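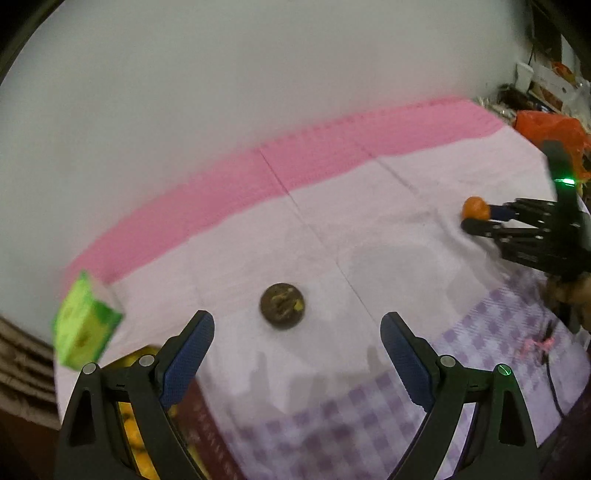
**Kan Group – Bimanual Manipulation, bench two**

# Nultivlow

Nultivlow is a set of two-handed tabletop demonstrations recorded with hand-held grippers, plus the training code for a method that tries to learn from them without being told which hand matters. The method is called Leltum. The name stands for nothing, and we have turned down several offers of help in making it stand for something.

If you only want the loader, skip to "Getting it running".

## What's in it

- 1000 episodes in the training split, 160 held out
- wrist view from both grippers, time-aligned
- gripper opening and pose for each hand
- one free-text instruction per episode, spelling as typed

Most episodes have a person working both grippers over a cloth-covered table. In the sample view at the top, the far gripper has a small round orange fruit in its fingertips while the near one is still wide open, with a round brown object on the cloth ahead of it. Moments like this are the reason the dataset exists. One hand is committed, the other could be about to do anything, and a policy trained on averaged actions will cheerfully split the difference and grasp a patch of tablecloth.

## The method, briefly

Leltum predicts a short action chunk for each hand, along with a scalar saying how much that hand should care what the other is doing. When the scalar is low, the hands are decoded separately. When it is high, they share attention over both wrist views. There is no label for the scalar. We had a labelling scheme and two people to apply it, and they disagreed with each other and, a week later, with themselves.

## Results

Success on the held-out tasks, 50 trials per cell on the real arms:

| Method | One hand active | Both hands active |
|---|---|---|
| Joint decoding | 38 | 19 |
| Separate decoding | 41 | 11 |
| Leltum | 42 | 30 |

The left column is a tie and we'd ask you to read it as one. The right column is the paper.

## Known problems

- Patterned cloth hurts. Checks are worse than plain, and creases get treated as object edges more often than we'd like.
- Wrist views darken in the corners. We left them uncropped. Si-woo tried cropping and lost the fingertips, along with an afternoon.
- Cables wander into view. They are in the training data and the model has opinions about them.
- Episode 221 has its left and right streams swapped. The loader fixes this quietly. If you wrote your own loader, it doesn't.
- Backgrounds are cluttered and stay that way. Please don't report the bag.

## Getting it running

```
pip install -e .
python -m leltum.fetch --split train
python -m leltum.train --config configs/nenska.yaml
```

`nenska.yaml` is the config behind the table. The other configs are kept for historical colour and at least one of them diverges.

## Contact

Data and calibration: Young-sook Oh. Model code: Si-woo Sung. Open an issue before emailing either – Young-sook reads the tracker and Si-woo reads whatever Young-sook forwards.

Last updated 10/6/25. Licence terms are in `LICENCE`, spelled that way on purpose.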